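I finally did the kitchen shelves! All of them, in one long Saturday, with the radio on and the window open, and I am so pleased with myself that I've walked in there four times tonight just to look.

We moved to the Onmont flat in March, and I unpacked the kitchen in the kind of hurry where you put a thing down and that becomes where it lives. The colander lived on top of the fridge. The baking trays lived behind the door, where they fell over every time Ivan went looking for his shoes. And the plastic boxes (oh, the plastic boxes) lived in every single cupboard, with lids in a drawer on the other side of the room.

So I started with the boxes. I pulled out every last one and set them all on the floor, and then I matched lids. If you've never done this, I recommend it, it's wonderful! You get a little click and a little thrill each time. Anything without a lid went in a pile by the door, and anything cracked or gone sticky went straight out. I thought I'd be sad about it and I wasn't, not even about the one we carried soup in all last winter.

The big clear ones I kept. I love a big clear box – you can see what's in it without lifting anything down, and for flour and rice and the endless bags of buckwheat my mother sends home with us, you can't do better. I did try labels once, in our old place on Plevska, and they peeled off within a month. Now I just look through the side.
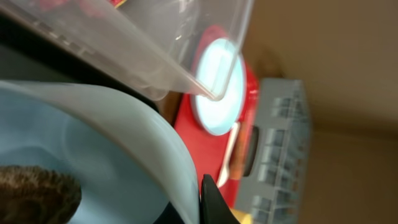 Bowls came next, and bowls are my weakness. I like them wide, with a good thick rim you can grip while you're stirring, and I like them in pale colors, blue most of all. Oleksandra says I have a bowl for every day of the week and she's being polite. My rule for the new shelves was that a bowl had to earn its spot by being used, so the fruit one stays out, the bread one stays out, and the two that only ever come down for Christmas went up to the very top where I need the step stool.

I also nested them properly for the first time. Big on the bottom, then down in size, with a folded tea towel between the two heavy ones so they don't grind. It saved me 36 centimeters of shelf. Yes, I measured. I had the tape out anyway for the spice rack.

The spice rack! It came from Sakalauskas, the hardware shop by the tram stop, and the man there cut the rails to length while I waited. It has 3 tiers, it goes inside the cupboard door, and now I can see the paprika and the smoked paprika at the same time, so perhaps I'll stop buying more of both. The screws that came with it were too long for our doors, so check yours before you drill. I caught it just in time.

A couple of things I haven't solved yet. The pan lids are still leaning in a row against the side of the cupboard and they slide when you take one out. I've seen people use a towel rail on the inside of the door and I want to try that next. And the bag of bags is still a bag of bags. Ivan has opinions about that one, so I'm leaving it to him.

I wiped all the shelves with warm water and a splash of vinegar before anything went back, then left the doors open over lunch to let them dry. We ate standing up – bread, cheese, and the last of the radishes – because every chair had something stacked on it. Then it all went back in, and it went so fast! The sorting took most of the day and the putting away took less than an hour.

Next weekend is the hall closet, with the coats and the mystery box marked Mokitz that neither of us remembers packing. If anyone has a good trick for pan lids, please leave it in the comments. I'll try anything that doesn't need more than four screws.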